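Monday, after lunch

Paper pulp batch for the seed trays, third go. Shredded the old Drundik catalogs, 900 g dry, soaked since Friday in the blue tub. Smells a bit but not off. Drained it through the Tonden mesh, took forever, mesh clogs after every second scoop. Need the coarser one back from wherever it went.

Glossy pages still not breaking down. Bits of coating floating on top like fish scales. Skimmed most of it. Next batch no covers, no inserts, only plain inside pages.

Binder: wheat paste, 100 g flour to a liter of water, cooked till it went clear. Last time it was lumpy becuase I rushed it. Went in warm this time and mixed a lot easier.
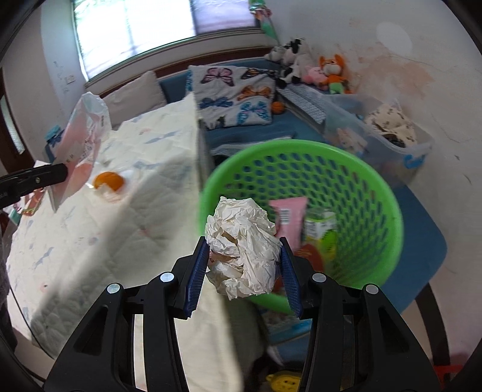
Pressing went OK. Filled 6 molds, one stuck and tore at the corner when I turned it out, so 5 good trays on the rack. Walls came out some 5 mm thick, want thinner. Might try less pulp per mold before messing with the press again. For the next soak I'm sorting scrap by hand — white paper like the crumpled ball by the green basket is fine, wrinkles don't matter, but even a small reddish printed mark like the one on its side goes in the color pile. Reds tinted the whole of batch two pink. Packets and anything with a barcode label stay out too, stickers gum up the blades.

Drying: rack by the window, fan on low. Flip at 4ish and again before locking up. Do NOT put them on the heater, the Lie trays warped that way in May and we never got them flat.

To do
- weigh trays wet + dry, write it on the tray this time
- order more flour
- ask Tusto if they still have plain newsprint offcuts
- clean the tub propperly, pulp sets like rock in the drain

Torn one went back in the bucket.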